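To: Zaltwood Dining Services list
From: Nidbridge Residence Office
Subject: Re: Meal delivery times on the upper floors

Dear colleagues,

Thank you for the responses to Wednesday's notice. The office has read them all, and the main points are answered in this message.

On Wednesday the Rana House kitchen wrote:

> The second cart now leaves at 11:45. With 22 rooms on the
> top floor, the last residents are served well after noon.
> We ask that the start be moved up or a third cart added.
> We would also like to know if Zeva House will keep its
> current hours.

The request is reasonable. From the first Monday in January, the second cart at Rana House will leave at 11:20. A third cart cannot be provided this winter – the service elevator is already shared with laundry and cleaning until 12:30. Zeva House will keep its current hours.

Residents who prefer to eat in their rooms should continue to give notice by 9:30 a.m. Soup and hot cereal will be sent up in covered containers and served at the door. Staff are reminded to check the diet card before leaving the room, and to return the card to the cart.

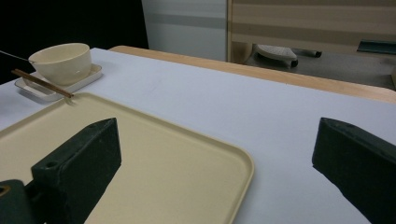
The Zeva House kitchen asked if the 9:30 deadline could be moved to 10:00 on weekends, as many residents there sleep later and families often call in the morning. The office agrees to this for both houses.

Several members also raised the cost of replacement dishes. The order placed in the fall was for 245 bowls and 100 trays, at a total of 819 dollars, and no further order is planned before spring. Chipped items should be set aside in the gray bin by the dishwasher and reported on the weekly sheet – please do not discard them on the floors.

Questions about the new cart times may be sent to this list. Changes to an individual resident's meals should go to the floor desk and should not be posted here.

Nidbridge Residence Office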